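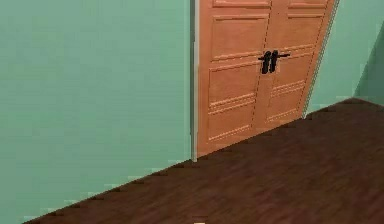
Cengiz Yazıcı
Flight Safety Instructor, Vernetora Flying School

Notes for Monday, second slot

Start with the fuel numbers. Last year our students flew 3977 hours. We logged 246 safety reports, and 40 of those were about fuel planning.

Most were small – a wrong figure on the form, a dipstick reading not written down. Two ended in a diversion to Clusthorpe.

Ask the room who dips the tanks before every flight. Wait for hands.

Go through the Clusthorpe case. Solo student, headwind stronger than forecast, turned back late. Landed safely. He called it in himself and got no penalty. Say that twice.

New rule from February: no solo cross-country with a cloud base under 800 feet above the planned altitude. Instructors sign the sheet before the keys go out.

Questions, then hand over to Dönmez for the radio section.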